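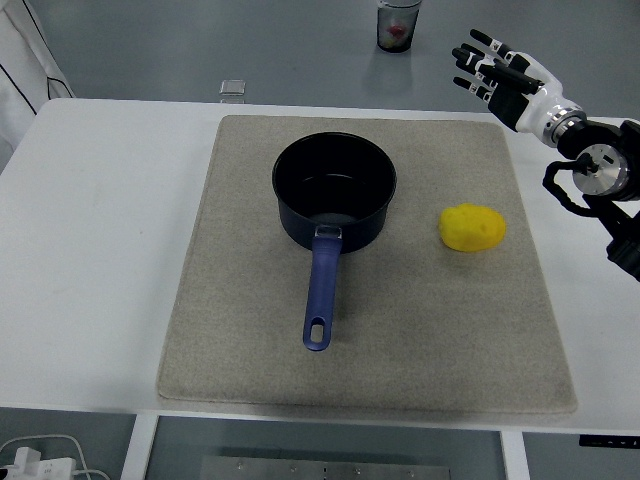
tolley_m
Replying to the first post: the staffing question is being asked too early. You have a cell that handles pans on a mat. Until you know how many interventions per hour it needs on live product, any headcount number your management gives you is a guess, and they will treat it as a plan.

draftangle
Original poster again. Agreed that it's early. To restate for people joining on page 2: I am a line lead at the Grendbridge returns site. We grade returned cookware and small kitchen goods: pick up, look at the inside, check the handle and bracket, put it in resale, parts or scrap. Six people per shift on the benches. The hand cell goes live on saucepans in June, and two bench positions are being "reassigned to cell support." No job description exists for cell support. My question was what that job consists of at other sites and what it pays.

kpw_ops
At our site it consisted of the following.
- Clearing faults and confirming restart
- Presenting items the cell had rejected twice
- Wiping down the mat and fingers at each break
- Entering a reason code for every stop
Pay grade was unchanged for 11 months, then went up one step after a grievance. Get the grade settled before go-live. It is much harder afterward.

Esperanza Mercado
I'll disagree with part of that. I worked the Prindport install from the operator side. The reason codes were the job. The fault clearing took a few minutes an hour once the grasp settings were stable. The rest of the time we were labeling grades on a screen, and that is skilled work because you are the reference the system gets compared against. If you let them write the job description around wiping and clearing, you will be graded as a cleaner who pushes a reset button.

kpw_ops
Different installs. Ours never had stable grasp settings. Long handles were the main problem. A saucepan is all mass on one side and the hand wants the handle, so the pan rotates in the grip and the rim hits the tray. Vendor said to grip at the bracket. Gripping at the bracket covers the bracket, and the bracket is one of the things you are supposed to inspect.

draftangle
We have seen that in trials. Current workaround is that the handle has to be presented toward the front edge of the table. A person does that. So one of the two "freed" positions is now orienting pans for the machine, which used to take no time at all because the grader just turned it over in their own hands.

tolley_m
Then log it as a task with a time against it. If it is not in the time study it does not exist. What is the trial volume?

draftangle
544 pans in the last trial block, all from the sorted pile, so no lids, no nested sets, nothing with residue. I have asked for a block on unsorted returns and have been told that is phase 2.

tolley_m
That is the number I would fight over. Sorted pile means someone upstream did the sorting. Labor moved, it did not go away.

rivetcount
Counterpoint from somebody who spent nine years on a grading bench. My wrists are finished. Turning cast iron and stockpots over all day is not a job I would defend item by item. If the cell only ever does saucepans and the people rotate through it, that is an hour or so off the heavy lifting for each person. Every thread here goes straight to headcount and skips what the bench does to people.

draftangle
Fair. But the cell is taking saucepans. Saucepans are the light end of the mix. What stays on the benches is the stockpots and the cast iron, with fewer people to share them. Average weight per lift goes up.

rivetcount
OK, that is worse than what I had in mind. Have you put it in writing? Ergonomics people will look at average lift if somebody hands them the mix before and after. They will not go looking for it.

draftangle
Not yet. I have the mix data by category. Will do it this week.

Esperanza Mercado
Also ask for rotation to be written down with an interval. At Prindport it was two hours on the cell and then back to the bench, and it held as long as the interval was on the posted schedule. When it came off the schedule, the same people ended up at the cell every shift, and the others lost the training hours and could not cover absences.

hexkey_lou
Vendor-side integrator here, not yours. Two points on the technical side.
1. Dark pan interiors are a grading problem as well as a handling problem. Black coating under overhead light gives you a sheen on the bottom and on the far wall, and light scratches disappear in it. Ask what the false pass rate is on black interiors specifically, separate from the overall figure.
2. A multi-finger hand is slower than a plain two-jaw tool on this kind of item. It gets chosen because the same cell is supposed to move to other products later. So ask which products. That list tells you which positions are next.

tolley_m
Point 2 is the most useful thing in this thread.

kpw_ops
We asked for that list. We were told it was commercially sensitive. The planner had it open on a shared monitor in the Zakaria building for most of an afternoon.

draftangle
I have requested the false pass split. Our graders catch scratches by tilting the pan toward the window. I don't think anyone wrote that down when they documented the process, so I have added it.

rivetcount
They never write down the tilt. Same with tapping the base for a loose disc.

hexkey_lou
Base tap is a reasonable thing to keep manual. I would propose it as a check step after the cell. It gives the second position a real grading task.

draftangle
Going to propose that along with the grade. Flelton has apparently had a cell support description since last year, if anyone here works there and can send me the wording.

Esperanza Mercado
I have a copy of an older version. The pay line is blank in it. Sending by message.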